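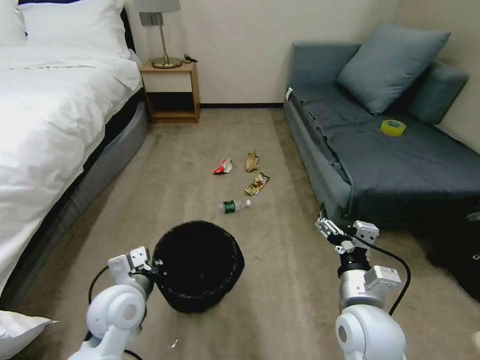 Turnover order for the small room with the sofa bed

v_jires
We let a small double with a sofa bed in Homosham and I am trying to fix a written order for the changeover. At present: strip bed, surfaces, litter, hoover. It takes too long. Bed is an upholstered base with a white duvet, floor is beige carpet. Comments on sequence welcome.

Ruwan Gamage
Litter first, always. If the duvet hangs to the floor you will drag it across wrappers when you pull it off. Bin goes in the middle of the carpet, everything goes in, bin goes out to the landing. Then strip.

mondal_lets
Disagree. Stripping shakes out crumbs, tissues and hair grips, so you end up picking up twice. I strip first and fold the duvet inwards so it never touches the carpet. 9 rooms, same order in each.

Ruwan Gamage
Twice is fine. The second pass is the hoover.

mondal_lets
A hoover does not like snack packets. I have cleared more than 3 blocked hoses this year.

Ruwan Gamage
Which is why the packets are picked up first.

v_jires
Bottles are the other question, as recycling is collected separately here.
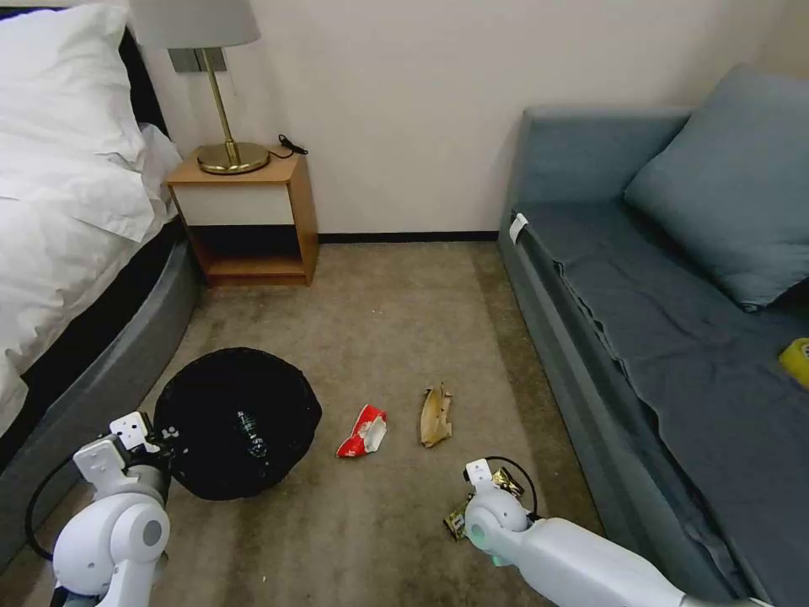

Bin with black liner, two wrappers still to go.

L. Costache
Take bottles out to the recycling by hand and keep the liner for general waste. You will save on liners too – a bottle with its cap on takes up a lot of room in a bin that size. Cap off, squash, cap back on.

Also check under the throw on the sofa bed. Coins and chargers go down the back of the seat.

Ngaio_G
What do you do about marks on the carpet? Mine is a similar beige and shows everything.

L. Costache
Blot, cold water, 16 drops of washing-up liquid in 200 ml. Blot again. Do not rub. Leave it until the hoovering is finished or you will pull dirt into the damp patch.

Ngaio_G
Sixteen?

L. Costache
It is what I use.

v_jires
Draft order, then: litter, bottles out, strip, nightstand and lamp, sofa bed, hoover, marks. Will time it in April.

mondal_lets
Still the wrong way round for the first three.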